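工作记录 六月 周三

接着上周的干燥剂对比做。先把结论写在前头免得以后翻半天:目前的数据不支持“Muvix 新配方吸湿快一倍”这个说法,也没法否定它。样本太少,天平那边又出了岔子。

上午九点开始称重。老规矩,每袋称三次取中间值,不取平均。Krystyna 一直觉得取中间值是偷懒,我觉得在这台天平上取平均才是自欺欺人,它预热不到一小时就往上漂,漂得还很稳,平均完看着特别漂亮。上次 Baran 那批数据就是这么“漂亮”起来的,后来谁都没能重复出来。

湿度箱设定没动,还是上周那个程序。箱门密封条右下角有点翘,拿胶带压了一下。这个要报修,先记着。

批号 3411:开封后放进箱里,四小时增重曲线前半段陡,后半段几乎平了。
批号 1637:老配方,前半段慢一些,但到下午还在往上走。

如果只看第一个小时,新配方确实占优。供应商给的宣传页也正好只画到第一个小时。横轴截在那里,是真的觉得后面不重要,还是后面不好看,我不猜,但我们自己的图必须画满全程。Teodor 已经把模板里的横轴改回去了。

另外,“快一倍”是跟什么比的?翻了一遍他们的说明,没有写对照组,没有写初始含水量,也没写袋子材质。无纺布袋和纸袋透气差得很远,同样的硅胶换个袋子,曲线就能变样。这个问题发邮件问过,回信说“采用行业通用条件”。通用条件是什么条件,没说。

下午顺便讨论了包装的事。Krystyna 的意见是别光测干燥剂本身,应该把外包装也算进去,因为到用户手里的东西多半是铝箔袋套纸箱,真正决定里面潮不潮的可能是封口。这话我同意一半。封口当然重要,但一下子加两个变量,我们这点样品根本分不开。先把袋子里的事弄清楚,再谈袋子。 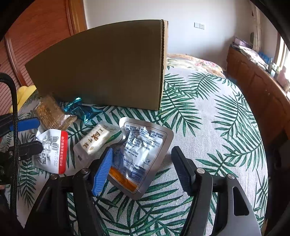

图:纸箱与银色铝箔袋,袋背朝上贴中文标签 / 本组资料照片

关于标签再啰嗦一句。铝箔袋上写“密封防潮”的多了去了,这四个字本身不是数据。透湿率多少,在什么温湿度下测的,热封宽度多少,写了才算数。以后谁收集包装样品,请把标签文字单独抄一份进表格,别只留照片,照片上褶一反光,过几个月连自己都认不出来。

回头说天平。下午两点复称空盘,读数跟早上对不上,差得不算大,可已经跟两批之间的差别是一个量级了。也就是说,上午那条“新配方占优”的结论,有一部分可能是天平自己在长个儿。用砝码校了一遍,校完读数正常,过了半小时又开始爬。怀疑过空调出风口,把挡风罩四面都关严,没有改善。怀疑过静电,把塑料镊子换成金属的,似乎好了一点,但只试了一次,不能算。

Teodor 说 Carthorpe 那边的实验室用同型号,没遇到这种情况。我问他们怎么确认没遇到的,他说他们没复称过空盘。那就等于没有信息。

下面这些是今天定下来的做法,下次照着来:

天平提前一晚通电,不关机。
每称七袋复称一次空盘,数值写在本子上,不要只记“正常”。
空白对照用空袋子,同样封口,同样进箱。之前没做空白,这是我的疏忽。
两个批号交替称,不要一批称完再称另一批,否则漂移全算到后一批头上。
称重的人不看批号,由另一个人编号。

最后一条 Krystyna 觉得小题大做,说硅胶又不会看人脸色。硅胶不会,读数的人会。小数点后最后一位老在跳,什么时候算它停了,全凭手感,而手感是会偏心的。我自己今天上午就有两次等得特别久,回想起来都是 3411,想等它再涨一格。这种事写下来不好看,但还是写下来。

还有一件没解决的:变色指示颗粒。说明书说吸湿到一定程度变色,今天老批号颜色已经变了,增重却离标称值还远。要么指示剂提前变,要么标称值写高了,要么袋里颗粒混得不匀,取到的正好是表层。我倾向第三种,不过没有证据。下回拆一袋,分上中下三层各取一点看看。

Kenatville 仓库来问能不能这周给个推荐意见,他们急着下单。我的答复是不能。他们说那给个倾向也行。倾向一旦写进邮件,到了采购那里就成了“实验室已验证”,吃过一次亏了。让他们先按老配方续一小批,价格没变,用量他们也熟。

待办:
报修密封条。
再给供应商写一封信,只问一个问题:对照组是什么。
找个别的房间试试天平,最好是没空调的。
今天上午的数据不删,标灰,旁边注明“天平漂移,未校正”。

补记,下午五点二十:复称空盘,又高了一点。今天的数到此为止,不再往图上加。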